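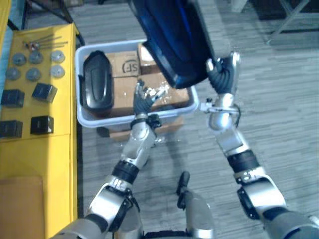 Bin handling with two multi-fingered hands at the Musero test floor. Photo: Dravus

Dravus Publishes Results of Hand and Gripper Comparison for Mixed-Bin Handling

MUSERO, November – Dravus, a supplier of handling equipment for parcel and spare-parts operations, today released the results of a comparison between multi-fingered robot hands and conventional two-jaw grippers. The work was carried out at the company's Musero test floor with Nellel, which supplied the hands, and Cardoso, which supplied the gripper set and the arm controllers.

The comparison covered 3672 handling attempts on a two-arm robot. Each attempt involved lifting one item out of a plastic bin and setting it down at a marked position. Bins were filled with goods of mixed shape and weight, including cardboard boxes, molded covers and padded cases, and were placed on the floor so that both arms had to reach down and forward. Small parts such as discs and cubes were handled separately from a table at the side of the work area.

Items that stayed in the hand or gripper until released at the correct position were recorded as completed. Items that slipped, turned out of tolerance or were set down early were recorded as failed. Attempts stopped by the safety controller were repeated and listed in a separate table of the report.

The multi-fingered hands recorded 179 failed attempts. The two-jaw grippers, working through the same list of items in the same order, recorded 369. Most of the difference came from large items with curved or padded surfaces, where the grippers had to take hold of an edge or corner and the item often rotated during the lift. With the hands, the operators could choose a wider hold, and a corner lift was more likely to remain stable while the second arm worked in the bin.

Results for cardboard boxes were closer. On boxes with taped lids the two end tools performed at nearly the same level, and the grippers were faster on every box size in the test. On cubes and other small, regular parts the grippers also had the lower failure count. Dravus therefore does not recommend the hands as a general replacement for grippers in stations that handle a single type of carton or component.

The partners also compared two controller settings supplied by Cardoso. The first held finger and jaw force at a fixed level throughout the lift. The second raised the force in steps when the wrist sensor reported a change in load. The stepped setting reduced slips with both end tools but left marks on some thin cardboard, and its upper limit was lowered for the final 600 attempts. Figures from before and after the change are reported separately.

Cable routing at the wrist received attention as well. Early in the program, cables caught on the rim of the bin during deep reaches – a fault that stopped the arm and required a manual reset. Clamps were repositioned on both arms and the reach path was adjusted before the recorded attempts began. Drawings of the revised clamp position are included in the report for customers fitting similar equipment.

A second phase will begin at Musero after the current equipment has been inspected for wear. It will use deeper bins and bagged goods, and will add a comparison of head-mounted and fixed overhead cameras. Nellel will provide a revised fingertip for this phase. Results will be published in the same format.

The full report, including item lists, controller settings and failure tables, is available on request from the Dravus press office. Customers who wish to submit their own items for the second phase may contact the Musero test floor directly. Items must fit inside a standard test bin and must be supplied in sets of six.

About Dravus
Dravus designs and installs handling stations for parcel, returns and spare-parts operations. The company operates its own test floor in Musero, where end tools, arms, cameras and controllers are assessed before use in customer projects.

Press contact
Dravus Press Office, Musero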